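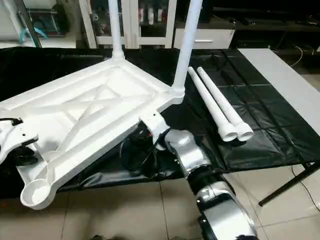 Can a machine put together a flat-pack table on its own yet? Under good conditions, with parts it has handled before and someone close by, it can do most of one, slowly.

3 May 2025

I get asked this a lot by people who know I write about shop-floor automation, so I'm putting my answer in one thread. It covers assembly first, then housework, then what I'd spend money on.

Start with the legs. A screw-in leg on a moulded table is about the easiest assembly job in the house. You line up the collar with the socket, push a little, turn until it's snug. A ten-year-old does it without being told.

For a robot it is four or five separate problems. Find the leg. Pick it up the right way round. Bring it over the socket without hitting the legs already standing. Get it straight. Then turn it, let go, turn it again.

In the picture at the top, two legs are up on the far corners and two are still lying on the bench. The near left socket is empty. One arm has hold of the near right corner and another has the left side.

Look at how much of the work is holding. People forget that half of assembly is keeping the other thing still. You do it with a knee or your hip and don't notice. A two-armed robot holding a frame with both arms has no hand left for the leg.

There are ways round that. A fixture bolted to the bench is the old one and still the best. Factories have done it that way for decades. The trouble at home is that you'd need a different fixture for every piece of furniture you own.

Cross-threading is the other headache. You feel it in your fingers in the first quarter turn and back off. A wrist with force sensing can pick it up too, but somebody has to decide how much resistance is too much, and plastic threads forgive less than metal ones.

I spent part of last July at Grallik, a small contract assembler that had been trying out a two-armed cell on light furniture. They let me stand there with a notebook as long as I kept out of the way.

Their numbers, with permission. Over 40 tables, the cell finished 33 with no one touching anything. The other seven needed a person, mostly to straighten a leg that had gone in crooked.

An experienced worker on the next bench was quicker on every single table. The cell's argument was that it could keep going over lunch. The worker's argument was that she could also do the chairs.

Colour matters more than you'd think. White part, white leg, white socket, overhead lights - cameras have a hard time finding edges in that. Grallik's fix was to turn off one row of lights and add a lamp from the side. Cost them next to nothing.

Shiny surfaces are a nuisance as well. A glossy sheet under the work throws back reflections and the wrinkles move when something drags across them. A dull rubber mat is kinder to the cameras and it grips.

Cables too. Every arm has a bundle, and the bundle has to go somewhere while the arm turns. I've seen more stoppages from a snagged cable than from anything you could call intelligence.

Now housework. Vacuuming floors is done, near enough. Mowing a plain lawn is done. Both are jobs where the machine can bump along and being a bit off doesn't matter.

Laundry is partway. I watched a folding unit from Flalska get through a basket of tea towels. Tidy work. Then it was given a fitted sheet and it rearranged the sheet for 43 minutes before somebody switched it off.

Dishes are closer than laundry, in my view. Plates are stiff, they don't change shape, and the rack tells you where they go. Wine glasses are another matter, and so is the pan with something baked on.

Wiping down a bench is easy if the bench is clear. Clearing it is the chore. You have to know that the letter stays, the peel goes and the half cup of tea belongs to someone who is coming back for it.

A fair question I had from a reader: why not use one clever machine for all of it? Murakami and Munitz are the two outfits I follow that are trying. Both show good clips. I'd like to see the whole day the clip came from.

When you look at any of these videos, check three things. Is it sped up? Is someone driving it from off to the side? How many goes did it take? A firm that answers all three up front gets more of my time.

Driving it from the side isn't cheating, by the way. Plenty of useful training starts with a person moving the arms. It just answers a different question from the one most viewers are asking.

On the shop floor I'd say yes today to screwing, stacking, packing and machine loading, as long as you build the same item at least 500 times. Under that, the set-up time eats whatever you save.

At home I'd wait. Buy the robot vacuum if you have hard floors and not many cords lying about. For the table, clear some floor, turn it upside down on a blanket and do the legs by hand. Start all four loosely before you tighten any of them.

A few of you asked about cost. I don't have a figure I trust. Grallik wouldn't give me theirs and the others only quote after a site visit, so I've left it out.

Also asked: does it scratch the furniture? On the tables I saw, there were small marks where the grippers had clamped the rim, on the underside where you'd never look. Softer pads would sort it. They had some on order when I left.

I'm hoping to get back there this July to see whether the seven has come down. If you run a small shop and have tried one of these cells, good or bad, send me a message. I'm mostly after the jobs you gave up on.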